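Shoe Care, Unit 4: Relacing trainers
12/4/25
Tarun Thakur

These notes go with the practical. Read them beforehand and bring one pair of lace-up trainers, brushed clean, with the old laces out. If you want to use new laces, bring those as well.

Length first. Most of the trouble in last term's practical came from laces that were the wrong length. The short laces in the store are 45 inches long and the longer ones are 53. A 45 suits most low trainers with six pairs of eyelets. Use the 53 for seven pairs, or for a six-pair shoe with a high instep. If you end up with long loops that touch the ground, the lace is too long, and doubling the knot is a poor cure.

Flat or round. Flat laces lie better on a soft upper and hold a knot well. Round laces slide more easily through metal eyelets but work loose sooner. Check the tips before you begin. A tip that has split will catch in every hole. Wrap it tightly with a narrow strip of clear tape and trim the end at a slant.

Starting off. Put both shoes down on a board or mat, side by side. Find the middle of the lace by bringing the two tips together, and feed the ends through the lowest pair of eyelets. For a criss-cross the ends may go in from above or from below, but do the same on both shoes. Pull until the two sides match. 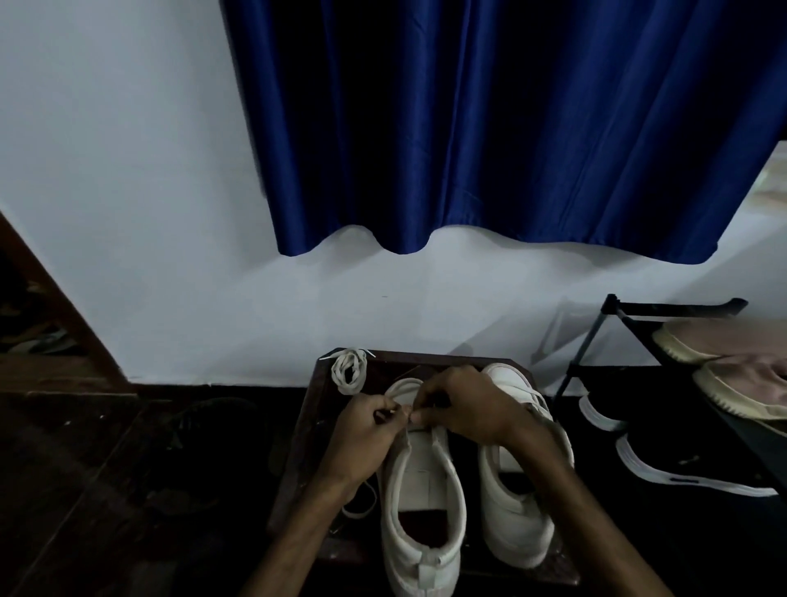 Work upwards one pair at a time. Pinch the lace just behind the tip, push it through and draw it up with the other hand. Keep flat laces from twisting by running them between finger and thumb after each hole. Leave the crossings fairly slack at this stage. The tension is set at the end, with the foot in the shoe, from the toe upwards.

The tongue should sit straight before you cross the last two pairs. If it has a loop, put the lace through it. Hamish Whitelaw's notes for Unit 3 have you lace over the loop on running shoes; for this unit please go through it.

Keeping spares. Wind a spare lace round two fingers, slip it off and tuck the ends in, leaving enough showing to find them again. Store white laces away from dark polish.

For the practical you will lace one shoe criss-cross and the other straight bar, then swap shoes with your neighbour and check for twists, uneven ends and missed eyelets. Straight bar is covered in Unit 5, but look over the diagram before you come.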